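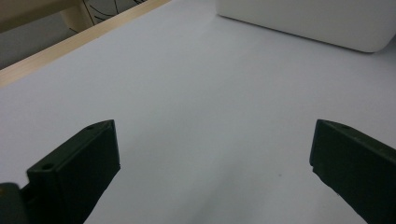

Figure 3. View from the hand-held gripper at the start of a demonstration, fingers open.

3.2 Collecting the demonstrations

I'll admit I went into this part of the study thinking remote control would win easily, and I'd even booked most of January for it! We showed the robot the same pick-and-place task two ways: by steering the arm from across the room with the Wukuvis controller, and by just carrying a Taltau gripper around in one hand and doing the job ourselves. Szu-yu Yip and I took turns with both. What I liked right away about the hand-held version is how little you have to think (you see something, you reach for it, you squeeze). The view does ask something of the policy, though. In Figure 3 the two dark green fingers stand out sharply against the white surface, so finding the gripper is easy, but the white box-like object at the upper right is nearly the same color as what it's resting on, and mostly it's the faint gray line along its bottom edge that separates the two. Our first policy, trained on 37 demonstrations, kept closing its fingers well short of pale objects like that one.

So we went back and recorded more, 124 in all by hand, and I made a point of starting each one with the fingers wide open and a short pause before moving. Szu-yu thought the pause was fussy, and we argued over it for most of an afternoon, but I kept it in. We threw out 3 recordings where one of us had let go too early. The remote-control set stayed smaller, mainly out of tiredness, and I come back to that imbalance in Section 4.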